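How do I clean dust off fabric roses without ruining them?

Pongsak Onsri
I have a vase of red cloth roses on a shelf in the hallway. They were in a box of things from my aunt's apartment and I'd like to keep them. The petals have gone dull in the folds and two of the heads are loose on their stems. I tried a damp paper towel on the back of one petal and some pink came off, so I stopped. Is there a way to do this dry? I also don't want to fray the edges any more than they are.

Angeliki Kokkinos
If pink came off, keep water away from them. Use a soft makeup brush and work from the center of the flower outward, holding each petal from behind with a finger. For the deep folds I use a hair dryer on the cool setting, low speed, held at arm's length. Do it outside or over the bathtub. A bunch of 20 took me most of a Sunday morning.
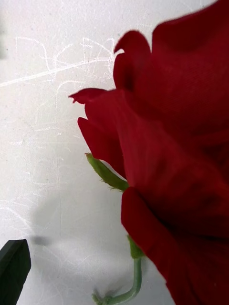

Red rose, close up, with the weave showing faintly in the petals.

On a flower like this one the curled petals are where dust sits, so turn the head upside down and tap the stem before you brush. Go easy on the narrow pointed petals. If there is a loose thread, trim it with nail scissors and don't pull. Dust the green parts under the bloom last with the same brush.

For the loose heads, slide the head up a little, put a small dot of clear craft glue on the stem, and push it back down. Leave them standing in a jar overnight.

Eugeniusz Sadowski
Put them in a bag with salt and shake. Works fine.

Grażyna Adamczyk
The salt does work on plain polyester ones, but take the loose heads out of the bag first or they will come off. Use coarse salt, half a cup for 8 stems, and shake gently for a minute. Brush out what's left, otherwise you'll be finding it on the shelf for weeks.

Contact us | Copyright Odton Home Help | Back to top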